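Search tickets Enter keyword Go

Desk phones, first floor: calls cut off at 30 seconds
Tuesday, January 24, 2023
Logged by Geetha Mathew, Garodville office support

Status: open, probably fixed, see bottom

What people are reporting

Outside calls drop at 30 seconds. Not all of them. Calls between desks are fine, calls to the Flonadard main line cut off nearly every time, mobiles hit and miss. Person at our end hears a click then nothing. Person at the other end hears nothing straight away and thinks they've been hung up on. Volkan has had a complaint from a customer already so this has gone to urgent.

Five handsets affected that I know of, all first floor. Ground floor phones OK. Same make of phone on both floors, same settings page as far as I can tell, bought in the same order back in November.

Things already tried before it got to me: turning phones off and on (everyone), swapping the curly cords (Ertuğrul), swapping a phone from downstairs with one from upstairs (Ertuğrul again, useful this). The downstairs phone went bad as soon as it was upstairs. The upstairs one was fine downstairs. So it's not the phones.

First look

Rang my mobile from extension 2000 with a stopwatch going. Cut off at 30. Again, 30. Again, 30. A bad line doesn't keep time like that. Something is counting and then giving up.

Rang the other way, mobile to 2000. Stayed up as long as I could be bothered to hold it. So outgoing only, at least on that extension. Nobody had mentioned this on the original report, have asked people to say which way round it was when they log one.
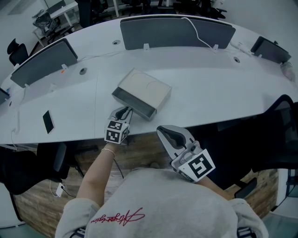

Cabling next, since the first floor was re-run when the furniture changed. Phones go into the floor boxes and from there back to the little cupboard by the stairs. The new desk is the big curved white one so the old trick of dropping a cable down a square corner is out, and I ended up testing with a long patch lead straight from the cupboard, handset on the floor next to me. Still cut off at 30. Tried a brand new lead. Same. So floor boxes and the wall cabling are off the list, which is a relief becuase Ozan was ready to start lifting covers.

Also checked while I was in there:
- cupboard switch has no warning lights
- power to the phones is steady, none of them restarting
- clock on the handsets is right
- the upstairs phones go out through the newer router, the downstairs ones through the old one

That last one I should have spotted sooner. When the first floor was redone Türkmen put in a second router for it and the phones went along for the ride. Downstairs never moved.

Rang Flonadard

On hold a long while. Got through, then got cut off at 30 seconds, rang back on my mobile. They can see our calls starting. Their end sends a message to say the call has been answered and waits for our phone to say "yes got that". It never hears back so it sends it again a few times and then drops the call. Voice works all that time, which is why people get a bit of chat in first.

They asked for the following and I've sent it over:
- the times of two failed calls and one good one
- which extension
- router make and the software version
- whether anything had been changed lately (said not to my knowledge, see further down)
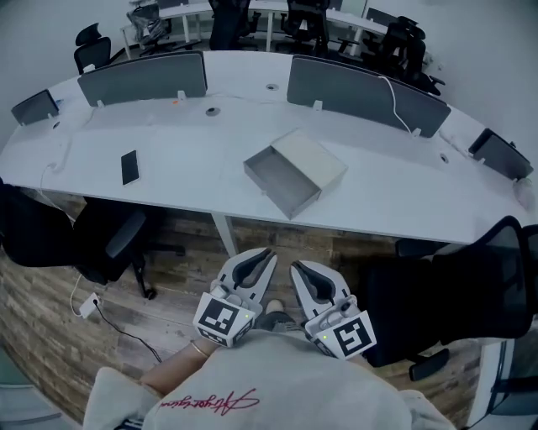
Could this be the internet connection being too slow or too busy?

Flonadard say the line is fine. If it was slow you'd get choppy voices and gaps all through the call, at any point, and it would get worse at busy times. Ours is clear as a bell and then stops dead, first thing in the morning included.

Kevser also asked if it could be the headsets. She doesn't use one and hers still drops so no.

Router

Logged in to the upstairs one. Had to get the password off Volkan, the one in our book is the old one. Please can whoever changes it WRITE IT DOWN. Book now updated.

Found a setting under the firewall page called phone helper or similar, ticked. It's meant to help internet phones through the router by rewriting bits of the messages as they pass. Flonadard's advice is always to have it off as it gets the return address wrong and the reply goes nowhere. Downstairs router: unticked. Well there you go, maybe.

Looked at the log. Router restarted itself overnight a while back and came up on newer software. Automatic updates were on. My guess is the update put the tick back in. Can't prove it, the log doesn't go into settings, only versions. It does fit with the first complaints though, the earliest one I can find is from the day after.
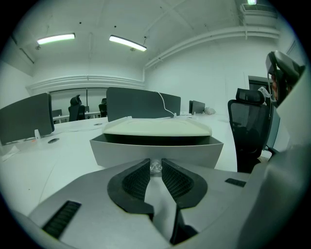

Unticked it, saved, and the page said changes take effect at once. They did not. Tested from 2000, cut off at 30 as before. Swore a bit. Restarted the router with everyone's say-so (Ertuğrul wanted to finish an upload first) and tested again.

Held past 30. Held for five minutes and then I hung up.

Then tried from Kevser's and Ozan's phones, both calling out to my mobile. Both held. Called the Flonadard line, held, spoke to a person, told them. They can see our replies arriving now.

One more oddity. Ertuğrul's phone didn't come back after the restart, sat there saying "registering". Pulled the lead out, counted to ten, put it back, fine. If anyone else's does this do the same, don't log a new ticket for it, put a note on this one.

Things that were NOT the problem, for next time so we don't do all this again:
- handsets, swapped, no difference
- leads and floor boxes, bypassed, no difference
- Flonadard, their end was doing what it should
- our call bundle running out. Somebody suggested this, it's not how the bundle works
- the Kendness spam call filter. Switched it off for two test calls, still dropped, switched it back on

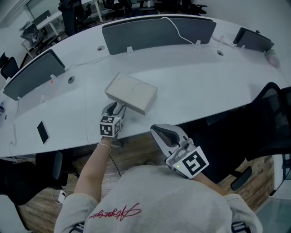
Still to do

Automatic updates on the upstairs router. I've turned them off for now but I don't want them off for good, that's asking for trouble of another sort. Have asked Türkmen if updates can be done by hand once a month with somebody about to test a call afterwards. Waiting to hear.

Save a copy of the router settings as they are now. Ozan to do, he has the shared drive open anyway. Put the date in the file name please.

Ask Türkmen why upstairs and downstairs were set up differently in the first place. Low priority.

Volkan to ring the customer back and say sorry. From his desk phone ideally, would be a good test.

Leave this open until end of the week. If it happens again I need: your extension, the number you rang, the time, and whether it was you calling them or them calling you. "Phone broken again" on a sticky note is no use to me.

Update, same day, later

Kevser had one drop at lunch. Checked with Flonadard, caller's mobile lost signal in a car park. Incoming anyway. Not counting it.

Volkan rang the customer, call stayed up, customer not very happy but that's about the invoice.

GM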